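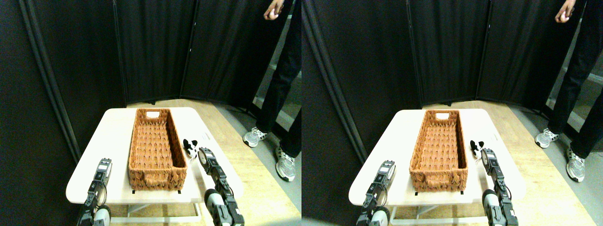

그림 4. 양팔 바구니 담기 과제의 작업 환경. 좌우 스테레오 시점. 바구니 앞쪽 모서리 부근의 검은 테이프는 배치 기준 표시이다.

4.2 실패 사례 분석: 우측 팔의 보호 정지

본 절에서는 양팔 바구니 담기 과제에서 반복적으로 관찰된 우측 팔의 보호 정지를 다룬다. 과제는 테이블 위의 봉제 인형을 파지하여 직조 바구니 안에 놓는 것으로, 정책은 Ruvis 데이터로 학습한 모방 학습 모델이며 하위 제어는 Stirkisgate 미들웨어가 담당한다. 전체 평가는 300회 시행으로 구성하였다. 이 중 246회가 성공하였고, 36회는 우측 팔의 보호 정지로 중단되었으며, 나머지는 파지 실패 또는 시간 초과로 분류하였다. 보호 정지는 단일 원인으로는 가장 빈번한 실패 유형이다.

보호 정지는 관절 전류가 임계값을 초과한 상태가 일정 제어 주기 이상 지속될 때 발생하도록 설정되어 있다. 정지가 발생하면 양팔의 토크 명령이 현재 자세를 유지하는 값으로 고정되고, 운용자가 해제하기 전까지 정책 출력은 무시된다. 로그를 검토한 결과 정지는 모두 파지 이후 운반 구간에서 발생하였다. 파지 직전의 접근 구간에서는 임계값을 초과한 사례가 없었다.

4.2.1 발생 양상

정지가 발생한 시행은 공통적으로 인형의 초기 위치가 테이블 우측 가장자리에 가까웠다. 이 위치에서 우측 팔은 손목을 안쪽으로 크게 굽힌 자세로 인형에 접근하며, 파지 후 바구니 쪽으로 이동할 때 팔꿈치 관절이 가동 범위의 한계에 근접한다. 정책은 이 구간에서 손끝 높이를 충분히 확보하지 않은 채 수평 이동을 시작하는 경향을 보였고, 그 결과 그리퍼 하단이 바구니의 두꺼운 테두리와 접촉하였다. 접촉 이후에도 목표 관절각은 계속 갱신되므로 위치 오차가 누적되고, 이에 비례하여 전류가 상승한다.

바구니가 밀리는 경우와 밀리지 않는 경우는 구분할 필요가 있다. 접촉력이 바구니와 상판 사이의 마찰을 넘으면 바구니가 밀리면서 전류가 감소하고, 시행은 정지 없이 계속된다. 이때 바구니는 테이프 표시에서 벗어나며, 후속 시행의 초기 조건이 달라진다. 정지만을 집계할 경우 이러한 접촉은 통계에 나타나지 않는다. 따라서 본 절의 정지 횟수는 테두리 접촉 횟수의 하한으로 해석해야 한다.

4.2.2 원인

첫째 원인은 깊이 추정 오차이다. 테두리의 직조 무늬는 반복적인 패턴이므로 스테레오 정합에서 대응점이 한 주기만큼 어긋날 수 있다. 정지가 발생한 시행의 시차 맵에서는 테두리 높이가 실제보다 낮게 추정된 영역이 확인되었다. 무늬가 없는 동일 치수의 용기로 교체한 예비 실험에서는 이 오차가 재현되지 않았다.

둘째 원인은 시연 데이터의 분포이다. 시연자는 인형을 주로 테이블 중앙에 가까운 곳에 두고 원격 조작을 수행하였다. 가장자리에서 시작하는 궤적은 드물었으며, 그마저도 시연자가 좌측 팔로 바구니를 먼저 당긴 뒤 운반한 경우가 섞여 있었다. 정책은 바구니가 이동하지 않은 상황에서도 이동한 후의 궤적과 유사한 동작을 출력하였다.

셋째로 Stirkisgate의 명령 버퍼 처리 방식이 문제를 악화시켰다. 정책은 여러 단계의 행동을 한 번에 출력하며, 미들웨어는 버퍼에 남은 명령을 모두 실행한 뒤 새로운 관측을 반영한다. 접촉이 감지되어도 버퍼가 소진될 때까지 하강 또는 수평 이동이 지속된다.

4.2.3 작업자 안전과 복구 절차

물체 배치와 정지 해제는 테이블 옆에 선 작업자가 수행하였다. 초기 절차에서는 작업자가 해제 스위치를 조작한 직후 정책 실행이 자동으로 재개되었다. 평가 중 한 차례, 해제와 동시에 버퍼에 남아 있던 명령이 실행되어 우측 팔이 작업자 방향으로 움직였다. 접촉은 없었으나 이 사례 이후 평가를 중단하고 절차를 수정하였다.

수정된 절차에서는 정지 발생 시 버퍼를 즉시 비우고, 해제 후 팔을 저속으로 대기 자세까지 복귀시킨 다음 별도의 시작 명령을 요구한다. 작업자는 대기 자세가 확인되기 전에는 테이블 위로 손을 뻗지 않는다. 비상 정지 회로에는 Zaugg 릴레이를 추가하여 미들웨어의 상태와 무관하게 모터 전원을 차단할 수 있도록 하였다.

4.2.4 완화 조치와 한계

제어 측면에서는 전류 변화율을 감시하는 조건을 추가하여 임계값 도달 이전에 버퍼를 폐기하고 재계획하도록 하였다. 아울러 Gestusgate 시뮬레이터에서 가장자리 초기 위치를 포함한 궤적을 생성하여 학습 데이터를 보강하였다. 두 조치를 함께 적용한 정책은 테두리 접촉 후 손끝을 들어 올리는 동작을 보였으나, 접촉 자체를 일관되게 회피하지는 못하였다.

봉제 인형은 변형이 크기 때문에 파지 깊이에 따라 그리퍼 아래로 늘어지는 길이가 달라진다. 현재의 손끝 높이 계산은 이를 고려하지 않으며, 인형이 테두리에 걸리는 경우는 전류 신호만으로 검출하기 어렵다. 손목 힘 센서를 사용한 검출은 5절에서 논의한다.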